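The Verkudden fingers came on Wednesday, in a box that had held printer toner, and Kamala Joseph signed for them because she was closest to the door.

She set the box on the bench next to the Domitz. The Domitz was the gripper they'd been using since winter. It was heavy and it was strong and it had two flat jaws, and it had done everything asked of it until the asking changed to food.

"Is that them?" said Jevon from the other desk.

"That's them."

"They look like salad tongs."

She turned one over. It did look like half of a pair of salad tongs. It was narrow and it gave a little when she pushed the tip against her thumb. The drawing she had been sent in June made it look a good deal more serious.

Herath wanted an answer by Friday noon. Herath was the customer, a company that ran sorting lines for other companies, and what they had asked for was one gripper that could take food scraps out of mixed trash without mashing them. They had sent a list of test items. Somebody over there had written the list before lunch, Kamala thought, because it was nearly all things you could eat. They would pay for one design. If neither of the two was good enough they would pay for nothing, and they had been polite about that.

"We do the Domitz first," she said. "Same items, same bin, same order. Then we swap."

"I was going to say that."

"Then you can do the shopping."

He went down the hill to the market and was gone longer than the market required. When he came back he had two bags and a receipt, and he had bought a pumpkin.

"That isn't on the list," she said.

"It says squash or similar."

She looked. It did say that.

They started a little after two. The arm moved over the bin, went down, closed, came up, and moved across to the second bin. She wrote the result on the sheet. Jevon put the item back and turned it a different way, and the arm went again. It was dull work and she had always liked it. You didn't have to have an opinion until the end.

The Domitz picked up the can every time. It picked up the pumpkin and left two dents in it. It picked up the carrots, and on the seventh carrot there was a snap, and half of it went across to the other bin and half stayed behind.

"Is that a pass?" said Jevon.

"What does the sheet say?"

"The sheet says item transferred."

"Was the item transferred?"

He thought about it. "Part of it was."

She wrote F, and next to it, in small letters, broke. Then came the grapes. They did eight picks on the grapes and she wrote F eight times, and after that they had to stop and wipe the jaws down with paper towels.

Her father called at five, as he did most days. He wanted to know whether she had eaten. She said she was at work. He said people ate at work, he had seen them. She told him about the grapes and he was quiet for a moment and asked what they had cost.

"I didn't buy them, Dad."

"But somebody did."

She said she'd come by on Sunday, and he said only if she wasn't busy, and she said she'd come.

Jevon had the Domitz off by the time she got back to the bench. The new one weighed so much less that the arm had to be told about it. She typed in 700 grams, which was what the drawing said, and then weighed the gripper herself on the postal scale and changed the number. The hoses were the slow part. Each one had to go back in its own fitting, and whoever had labeled them had used a pen that rubbed off. Jevon held the flashlight. He didn't talk, and she was grateful, and then he did.

"If this one's no good, what happens?"

"Herath goes somewhere else."

"I mean to us."

"I know what you meant," she said. "Hold it a bit higher."

It was dark outside when she ran the first pick. The arm came down on the can, closed, and went up without it. She lowered the pick height and ran it again. The fingers slid off again.

"Salad tongs," said Jevon.

"Leave the can. Do a carrot."
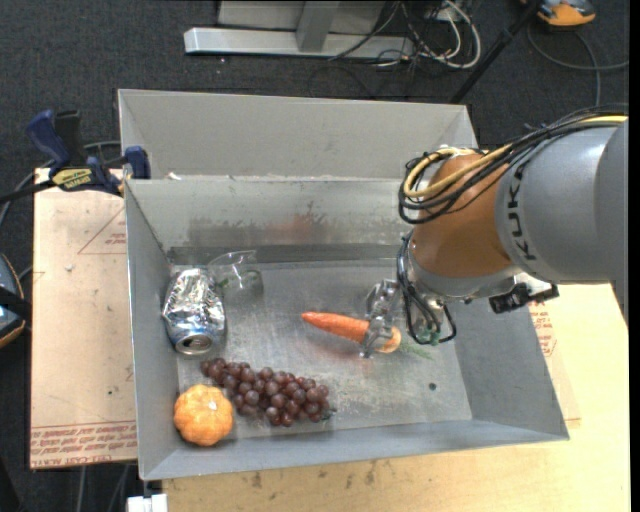 *by Lena Ostrow*

The carrot bent the fingers a little, or the fingers bent for the carrot. She couldn't have said which from where she was standing. She had her hand on the stop button. The arm waited the half second it always waited, and then it went up and the carrot went with it, greens and all, and swung across and was let go over the second bin.

Jevon reached in and got it. He turned it around under the light.

"Not a mark," he said.

"Put it back. Other way around."

They did carrots until the sheet was full. They did the pumpkin, which went over with only the dents it already had. They did the grapes last. Four of them fell off on the first pick and the rest went across in one piece, and she stood there with her pen and didn't know what to write.

"Item transferred," said Jevon.

"Most of it."

"You failed the Domitz for half a carrot."

"That was half."

"So where's the line?"

She didn't have one. She went to her desk and read through the Herath list again, all of it, including the page about invoices, and there wasn't a line there either. She came back and wrote the number of grapes in the margin, and under it she wrote ask Herath. She did that for the rest of the grape picks. It took until nearly ten.

At the end there were 226 picks on the sheets, counting both grippers. The Domitz was better on cans and on anything hard. The Verkudden was better on everything that had ever been alive. She added it up twice, by hand and then on the computer, and got the same answer, and the answer was that they were one point apart.

"Which way?" said Jevon.

She told him.

"So we tell them the Domitz."

"We tell them what it got and what it got it on." She put the sheets in the folder. "They asked for food. Half my points for this thing are cans."

"They could say we're picking the one we like."

"They could."

He put on his jacket. He stood at the door with it half zipped and asked if he should throw out what was in the bins, and she said no, they might want to run the can again in the morning with some tape on the fingertips. He said the grapes would smell. She said to take the grapes, then.

He took a paper towel and gathered them up, and on the way out he ate one of the clean ones from the bag.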